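I have now seen *Fasham* three times, which is two more than most people who bought a ticket back in August, and I'd go again tonight if anybody would drive me. It's the sixth movie in the series! Sixth! I gave up on these things after the fourth one, the one with the submarine, and I only went because my sister had a spare seat and promised me popcorn.

If you've missed the whole saga, the setup is simple. Maltum is a retired getaway driver, Gazi is the cop who never caught him, and every couple of years somebody blows something up and they have to share a car. The first movie was small and sad and shot mostly in parking lots. By the fifth they were jumping a train over another train.
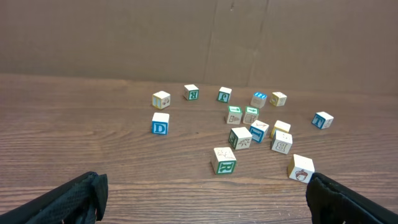
*Alphabet blocks on a wooden tabletop.*

*Fasham* goes back to the parking lots. Director Tanvir Jayasinghe (new to the series, and you can tell) has thrown out the gadgets and the secret twin, and what's left is two tired guys looking for a missing kid in a town neither of them likes. There's one chase. It lasts maybe four minutes and ends at a red light, and I gripped my armrest the whole way through. 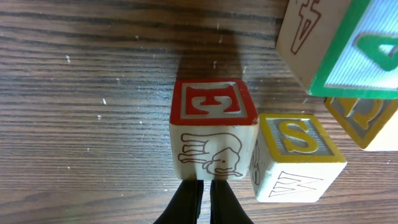 *The big red E.*

Does it all work? No. The villain, Gener, gets a long speech about loyalty that I'm pretty sure he already gave in part three, and the score keeps telling you to cry before you're ready. My sister fell asleep during the hospital stuff (she denies this). But then Gazi sits down on the curb and hands over the other half of his sandwich, and I was a mess.

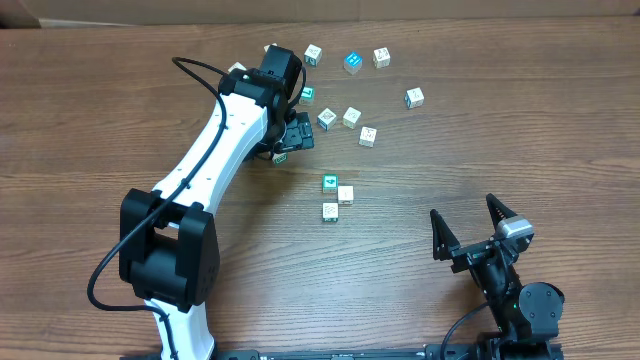
Photo: staff

The big chains have mostly dropped it, so you'll have to hunt around. I caught my third showing at an old single-screen place with 628 seats and a crowd that clapped when the original theme finally kicked in over the credits. Stay for those, by the way. There's a last little scene with the car.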